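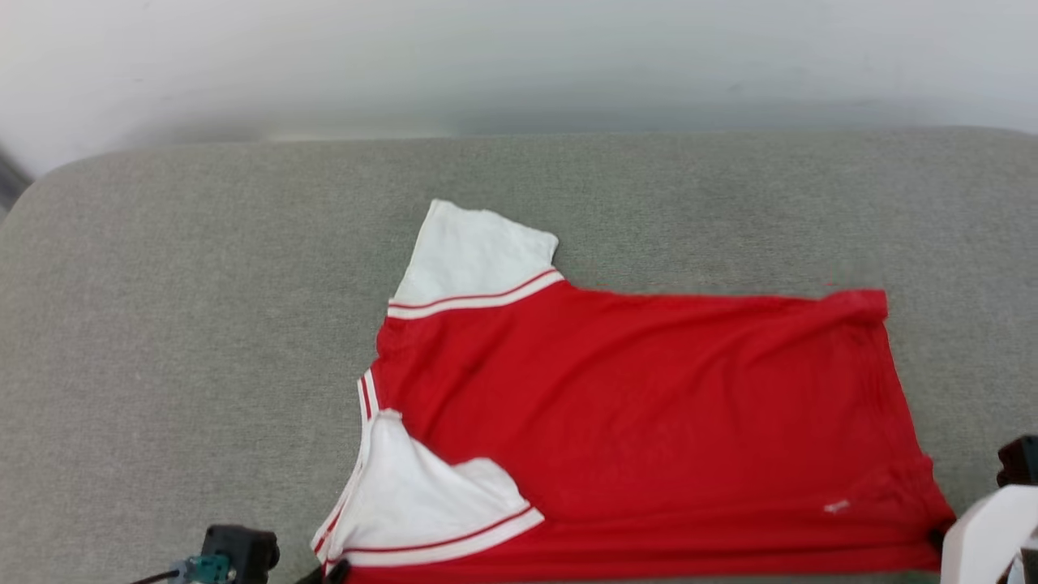
この文書は2分で読めます

Jalley 指輪スケッチ集 README

Jalleyは、彫金工房Grastorbergの引き出しに眠っていた指輪の下描きをスキャンし、説明文を付けたデータセットです。収録数は343点。うち60点は封筒の裏に描かれていて、宛名は塗りつぶしてあります。請求書の裏のものは、金額が面白いので残そうという意見もありましたが、却下されました。

収録内容
sketches/ スキャン画像(PNG、長辺800ピクセル)
notes.csv 作者、石の留め方、地金、余白の書き込み
errata.txt 増える一方の正誤表

作者はKerttu SjöbergとThemba Matlalaの二人です。Sjöbergの線は細く、寸法まで書いてあります。Matlalaの線は太く、寸法の欄にはたいてい「指による」とあります。間違ってはいないので、そのまま転記しました。
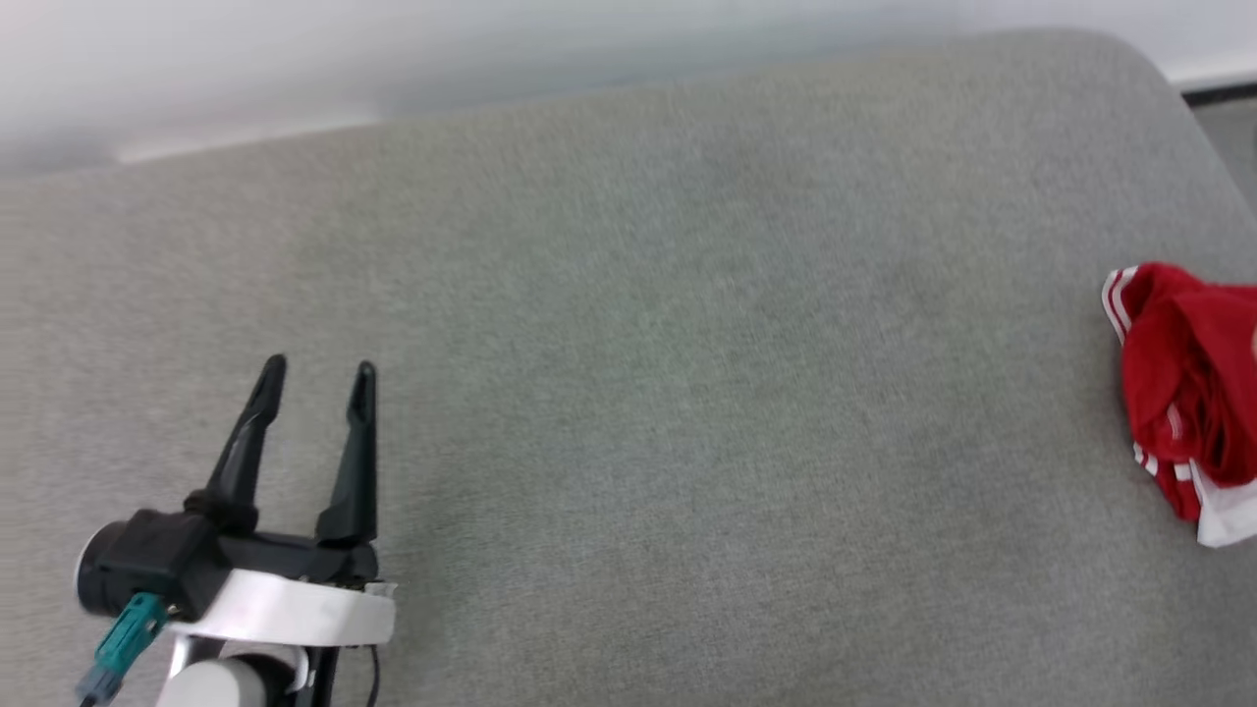
地金の欄が空白のものは、本人に聞いても思い出せなかったものです。「銀のつもりだったが財布と相談した」という回答は、銀に分類しています。石の留め方は覆輪、爪、彫り留めの3種類に整理しました。どれにも当てはまらない下描きは「その他」に入れてあり、中には物理的に留まらないと思われるものも含まれます。制作の際は自己責任でお願いします。

既知の問題
・コーヒーの染みを真珠と誤って記録した行がありました。6月の版で修正済みです。
・左右反転のままのスキャンが残っています。指輪なので気づきにくいのが困りものです。
・Gosselin名義の下描きは、本人の許可が取れるまで外しています。

利用条件
研究と授業での利用は自由です。下描きをもとに作品を作って売りたい方は、先に工房へご連絡ください。Matlalaは喜び、Sjöbergは寸法を確認したがります。

引用するときは「Jalley 指輪スケッチ集、Grastorberg」と書いてください。旧名のCullsteadで引用されている場合も中身は同じデータです。改名の経緯は長いのでerrata.txtの末尾に移しました。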